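Notes for Unit 8: Occupational Licensing and the Cost of Getting Started
Posted 3/12/24

Okay, picking up where we ran out of time. We'd gotten as far as the difference between registration, certification and licensure, and I promised I'd write it up because my handwriting on the board was a disaster by the end of the hour.

Quick refresher. Registration means you tell the state you exist, maybe pay a fee, and you're on a list. Certification means anybody can do the work, but only people who passed something get to use the title. Licensure is the strong one: no license, no work, and if you do the work anyway you can be fined. Most of the arguments in the reading are about that last category, and people (including me, in last year's notes, sorry) slide between the three words as if they were the same thing. Please don't do that in your memos!

What a license is supposed to do

The textbook story is about information. A customer can't tell a good practitioner from a bad one before paying, and sometimes can't tell afterward either. So the state sets a floor. If the floor is in the right place, the worst providers drop out, customers trust the market more, and everybody is a bit better off even though prices go up.

The skeptical story uses the very same floor. Fewer people get in, the ones already inside can charge more, and the board that writes the rules is often made up of the ones already inside. You don't need to think anyone is a villain for this to happen. If you sat through a long training program yourself, a long training program is going to look pretty reasonable to you.
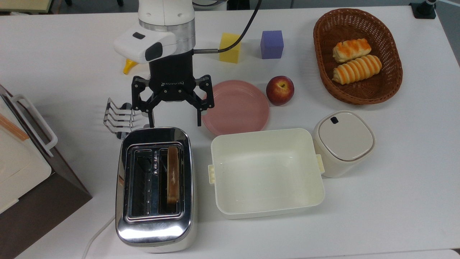
I want you to be able to tell both stories about the same rule, and to say what evidence would move you from one to the other. Complaint rates before and after a rule change are good. Prices are good. A quote from the board saying the rule protects the public is fine as a footnote, but it isn't evidence of much.

The Fesden case

We're using the same made-for-class case all the way through, so keep your copy handy. The state of Fesden licenses home appliance repair. To get a license you need 2270 hours of supervised training, a written exam and a clean record. The combined cost of tuition, fees and the exam comes to $3692. There are 38 approved training sites in the state, nearly all of them in the two biggest cities.

Condon, next door, only has registration. Same kind of work, same kind of customers, and a lot of people live in one state and work in the other.

A few of you asked why I didn't pick surgery or airline piloting. Mostly it's that everybody agrees about surgery, and then there's nothing to argue about for an hour. Repair is in the messy middle — there's a real safety question (gas lines, wiring) sitting right beside a lot of work where the worst outcome is that your dishwasher still doesn't drain. A decent memo will split those apart. Should the person who swaps a door seal need the same license as the person who reconnects a gas range? Fesden says yes. You can say something else.

Also, watch the hours figure. Hours measure time in a chair. They're easy to write into a statute and easy to check, and that's a big part of why legislatures like them. Whether somebody at the end can do the job is a separate question, and a practical exam gets closer to it.

Three reforms to compare

Universal recognition. Fesden accepts licenses from other states. Cheap to do and great for people who move. Notice the snag, though: Condon doesn't issue a license, so there's nothing to recognize. Some statutes get around that by counting years of work experience. Read the wording closely.

Scope carve-outs. Keep the license for gas and hardwired electrical, and let the rest go to registration. My favorite on paper, but somebody has to draw the line, and a technician can open up a machine and find the job has crossed it halfway through.

Sunset review. Every so many years the board has to justify itself or expire. Sounds tough. In practice the review is often short and the board gets renewed, so ask who does the reviewing and what they're allowed to look at. 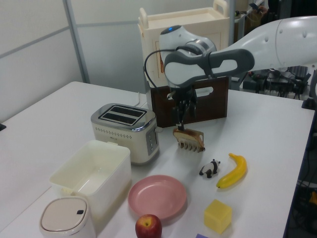 For next time

Read the Onetti chapter through the section on board composition, and skip the appendix unless you enjoy regression tables (I do, come talk to me). The Đỗ paper is optional but very readable, and it has the clearest explanation I've found of why prices alone can't settle the quality question.

Memos are two pages, single-spaced, addressed to a Fesden legislator who is friendly but busy. Pick one reform, tell her who loses from it, and tell her what you'd want measured in the first year. If you used the October version of the case packet, swap it for the current one, as the fee table changed.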